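Flistar Spielbrett mit Formenbausteinen

Ollumeck - Holz und Spiel für kleine und größere Hände

Artikelnummer 234
Lieferbar ab April

Wer schon einmal mit Kindern auf einem Teppich Türme gebaut hat, kennt das: Zwei Stockwerke gehen gut, beim dritten wird es schief, und beim vierten rollt der oberste Stein unter das Sofa. Unser Flistar Spielbrett gibt den Bausteinen eine ruhige, ebene Fläche, auf der sie ordentlich stehen können, und den Kindern einen Platz, der ganz deutlich ihr Bauplatz ist. Man legt es auf den Tisch, auf die Werkbank oder auf den Boden, stellt die Formen darauf, und dann kann es auch schon losgehen.

Die Idee stammt von Zsófia Hegedűs, die bei uns seit vielen Jahren die Spielwaren betreut und die sich ein Brett gewünscht hat, das man gern offen liegen lässt. Das erste hat Gyula Kocsis in unserer Werkstatt verleimt, damals noch ein gutes Stück kleiner, und es liegt bis heute bei uns im Laden auf der Theke (an den Ecken ist es schon ein wenig dunkler geworden, was ihm gut steht, finden wir).

Das Brett

Die Fläche ist aus einzelnen hellen Holzbrettern zusammengefügt. Die Fugen dürfen Sie ruhig sehen, und auch die Maserung läuft bei jedem Stück ein bisschen anders, mal ganz zart und mal in kräftigeren Wellen. Wir bekommen manchmal die Frage, ob man sich ein besonders gleichmäßiges Brett aussuchen darf. Wenn Sie bei uns vorbeikommen: sehr gern! Beim Versand greifen wir einfach in den Stapel, und bisher waren die Leute mit dem, was da ankam, recht zufrieden.

Die Oberfläche ist geölt und fühlt sich angenehm an, nicht klebrig und nicht zu glatt. Kleine Kratzer und Druckstellen kommen mit der Zeit dazu. Mit feinem Schleifpapier in Faserrichtung und etwas Öl sind die meisten davon in einer Viertelstunde wieder verschwunden.

Die Formen

Zum Brett gehört eine Mischung aus Würfeln, Zylindern, sechseckigen Prismen und Sternen in kräftigen Farben. Die Würfel sind meistens die ersten, die gestapelt werden. Zylinder machen sich hervorragend als Säulen, solange man sie aufrecht stehen lässt, und die sechseckigen Formen haben den Vorteil, dass man sie mit den Seiten schön dicht aneinanderrücken kann. Der Stern ist der Eigensinnige in der Gruppe. Er steht auf seinen Zacken, aber er will mit etwas Gefühl hingestellt werden, und gerade das macht den Kindern erfahrungsgemäß großen Spaß.

Adjoa Laryea, die in ihrer Kindergruppe mit dem Flistar arbeitet, hat uns dazu geschrieben: »Bei uns wird zuerst nach Farben sortiert, dann nach Formen, und danach gibt es jedes Mal eine lange Diskussion, wohin der Stern gehört. Ich lasse sie diskutieren und hole mir solange einen Kaffee.«
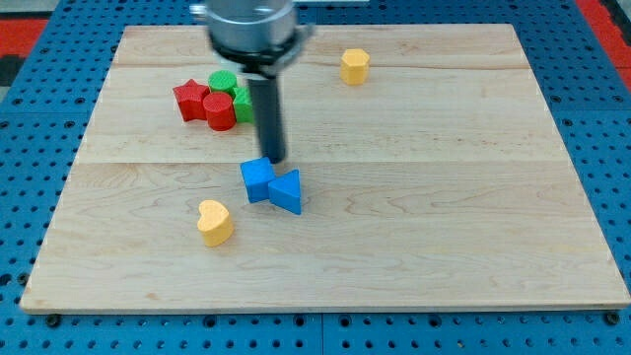

Flistar Spielbrett aus hellem Holz mit Formenbausteinen in Rot, Grün, Gelb und Blau

Pflege und Aufbewahrung

Bitte wischen Sie das Brett nur nebelfeucht ab und lassen Sie es danach stehend trocknen. In die Spülmaschine gehört es nicht, und auf der Heizung sollte es auch nicht liegen bleiben. Für die Bausteine genügt ein feuchtes Tuch - bei hartnäckigen Fingerspuren darf ein Tropfen milde Seife mit hinein.

Das Brett lässt sich hochkant hinter einem Regal oder neben dem Schrank verstauen. Für die Formen gibt es auf Wunsch den Stoffbeutel Gruvton mit Zugband, in den alles hineinpasst, auch wenn man beim Aufräumen nicht besonders sorgfältig ist.

Gut zu wissen

Breite des Bretts: 400 mm
Empfohlen ab 3 Jahren
Einzelne Formen können nachbestellt werden
Versand in 2 Kartons, Brett und Bausteine getrennt verpackt

Fragen zu Nachbestellungen oder zu größeren Mengen für Kitas und Schulen beantwortet Ihnen Szabolcs Pintér, am besten vormittags zwischen neun und zwölf Uhr. Schreiben Sie bei fehlenden Bausteinen bitte Form und Farbe dazu, dann legen wir den passenden gleich in den Umschlag.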